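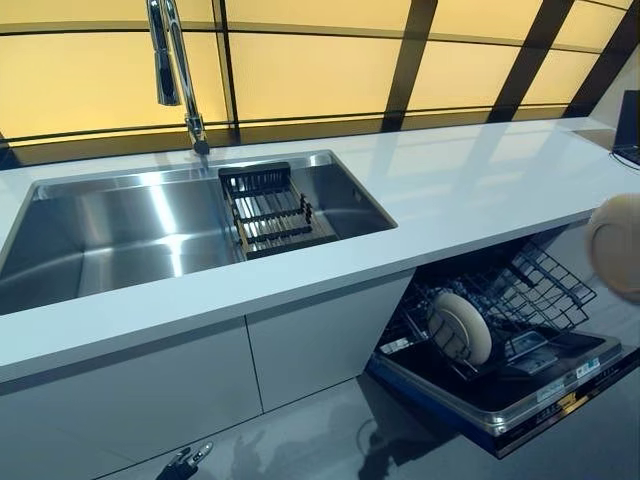
第四章 电视剧的场景空间与景深调度

4.1 引言

场景空间是指一部剧集在画面中建立起来、并由观众在多集观看中逐步拼合而成的三维环境。它与拍摄场地有别:拍摄场地是物理存在,场景空间则是镜头选择、光线布置与剪辑次序共同作用的结果。同一间厨房,在不同的机位与布光条件下,可以构成性质完全不同的场景空间。以发光墙面为例,当台面后方是一整片暖黄色背光墙板,并由细横线与深色竖条划分成大块矩形时,背景本身即为光源,光滑的白色台面后半部会映出墙面的黄光,不锈钢水槽内壁则出现条状高光。此类布置下,人物若立于墙前,面部的曝光取决于前方补光的强度;补光不足则成剪影,补光过量则墙面的层次受损。本章讨论的各项概念,均可回到这一基本关系上加以检验:光源在何处,反射面在何处,人物处于二者之间的什么位置。

本章共分五节。第二节说明场景空间的构成要素;第三节讨论固定布景与实景在系列剧中的不同用法;第四节讨论背景光源的处理;第五节以剧集《Lumanlan》为案例进行分析。读者应已掌握第三章关于景别与轴线的内容。

4.2 场景空间的构成要素

4.2.1 边界

边界指观众能够推定的空间终止处。墙、门、窗、柜体均可充当边界。边界分为封闭边界与开放边界两类。封闭边界不提供画外延伸的线索,开放边界则通过光线、声音或人物的进出暗示另一空间的存在。多机位棚内拍摄的情景喜剧通常只搭建三面墙,第四面由摄影机占据,其边界在银幕上始终不完整,观众依惯例接受这一缺失。

单机位拍摄的剧集不受此限制,但须承担另一项成本:机位每变换一次,布光往往要重新调整。因此,单机位剧集的边界虽可完整呈现,每场戏实际出现的墙面数量仍然有限。

4.2.2 深度

深度由前景、中景与后景的关系建立。常用的深度线索有以下几种:

遮挡。前景物体部分遮住后景物体,是最稳定的深度线索,不受焦距影响。

线性透视。台面、走廊、天花板的边线向远处汇聚。当机位与主要边线成斜角时,画面中出现对角线,空间的纵深较正面机位更为明显。

明暗递减。光照强度随距离变化,观众据此推断物体的相对位置。后景为发光面时,该线索的方向发生反转,后景亮于前景。

焦点变化。浅景深将后景虚化,其效果是突出人物,同时也削弱了空间信息。在剧集的首集中连续使用浅景深,会延长观众建立空间认知所需的时间。

4.2.3 动线

动线指人物在空间中的习惯性移动路径。在篇幅较长的系列剧中,动线具有识别功能。一个角色每次进门后总是先走向同一处台面,经过若干集之后,观众即可凭这一路径预判其行为。编剧与导演可以利用动线的中断来提示情节变化,无须借助台词。

设计动线时应先确定功能点,再确定连接方式。以厨房为例,水槽、灶具、冰箱与餐桌均为功能点。若功能点沿一条直线排列,人物只能横向移动,摄影机宜采用横移或摇镜;若功能点围合成中岛式布局,人物可作环绕运动,调度的余地随之扩大,但轴线的控制难度也相应提高。

4.3 固定布景与实景

4.3.1 固定布景

固定布景指在摄影棚内搭建、于整季拍摄期间保留的场景。其优点在于光线可控、墙体可拆、声学环境稳定。搭建费用虽高,但可由全季各集分摊。一般而言,某一场景在一季中出现的频率越高,采用固定布景的理由越充分。

固定布景的主要缺陷是重复。观众对同一角度的熟悉会降低画面的信息量。常见的补救办法包括:更换陈设、调整时段光线、开放此前未曾使用的墙面。其中以调整时段光线的成本最低。

4.3.2 实景

实景指未经搭建的真实场所。实景提供了难以在棚内复制的材质细节与使用痕迹,但其层高、开间与供电条件均为既定。狭小的实景厨房通常迫使摄影师使用广角镜头,由此造成的边缘变形须在构图阶段予以考虑。

实景的反射面是另一个需要勘查的项目。玻璃、抛光石材、金属水槽与电器面板都可能映出灯具、话筒杆或工作人员。勘景时应在预定机位高度逐一检查,并记录需要遮挡或作消光处理的表面。消光喷剂适用于小面积金属与玻璃;大面积光滑台面宜通过改变灯位解决。

4.3.3 混合方式

多数剧集采用混合方式,即外景与过场使用实景,主要室内场景使用固定布景。混合方式的关键问题是衔接。人物从实景的走廊进入棚内的房间时,色温、门框尺寸、地面材质与环境声均须一致。其中任何一项出现偏差,都会使观众察觉空间的断裂。

4.4 背景光源的处理

4.4.1 定义与分类

出现在画面之内、由观众视为场景一部分的光源称为可见光源。可见光源位于人物后方时,称为背景光源。窗户、电视屏幕、灯箱与发光墙均属此类。按照面积,背景光源可分为点状、线状与面状三种。面状光源的边缘柔和,在人物轮廓上形成较宽的亮边;点状光源形成的亮边较窄,对比较强。

4.4.2 亮度关系

处理面状背景光源时,首先应确定光源与人物面部的亮度比。日常情境中,背景可略亮于面部,使空间显得通透。悬疑情境中可加大差距,使面部细节减少。亮度比一经确定,同一场戏的各个镜头应保持不变,否则剪辑点两侧的画面将出现跳跃。

4.4.3 色彩关系

暖色背景光会在浅色表面上留下明显的色彩倾向。人物若着白色服装,其朝向光源的一侧也会偏暖。调色阶段可以修正面部肤色,但对衣物与台面的局部修正费时较多。因此,服装部门应在拍摄前取得背景光源的色温数据,并以样布试拍。

4.4.4 频闪

以可调光灯具作为面状光源时,须检查频闪。灯具的调光频率与快门角度不匹配,画面中会出现水平方向的亮暗条纹。该现象在监视器上有时不易辨认,应以正式拍摄的帧率与快门试录,并在校准过的屏幕上逐帧检视。

4.5 案例:《Lumanlan》

《Lumanlan》为家庭题材系列剧,由Vaselar制作公司出品,首集于2018年12月27日播出。全剧的主要故事空间为一套公寓,其中厨房与起居室为固定布景,楼道与街道在Tarkberg取景。

据制作方的场次表,第一季共有242场戏,其中194场发生在公寓内部。场次的高度集中使该剧适于观察固定布景的重复问题。主创采取的办法是分阶段开放空间:前几集只使用厨房的一侧,起居室仅以声音的形式出现在画外;随着家庭关系的展开,机位逐渐移入起居室,观众才得以确认两处空间的相对位置。

在动线方面,该剧为每一名主要角色指定了各自的停留点。母亲一角停留于水槽前,背对起居室;长子停留于门边;幼女没有固定停留点。第一季后半段,母亲首次面向起居室坐下,这一变化没有台词提示,摄影机以固定镜头完整记录了她的移动过程。该镜头的意义依赖于此前各集对动线的反复建立,单独观看时并不显著。

公寓与楼道的衔接采用了双门框方案。剧组按照Tarkberg实景的尺寸在棚内复制了入户门,并将楼道的环境声铺入开门后的头几秒。两处灯光的色温存在差异,剧组将这一差异保留下来,使其成为内外之别的标志。

作为对照,可参看同一公司出品的《Clundard》。该剧全部采用实景,景别偏紧,较少出现能够说明房间全貌的镜头。两剧在边界处理上的差异将在第五章结合剪辑问题继续讨论。

本章术语

场景空间 封闭边界 开放边界 动线 功能点 停留点 可见光源 背景光源 亮度比

预备阅读

阅读本章之前,请选取一部室内场次较多的剧集,连续观看前三集,绘制其主要场景的平面图,标明门窗、功能点与可见光源的位置。图中无法确定的部分以虚线表示。另附一篇不超过2,000字的说明,指出虚线部分缺少何种镜头信息。该平面图在第五章的作业中仍将使用。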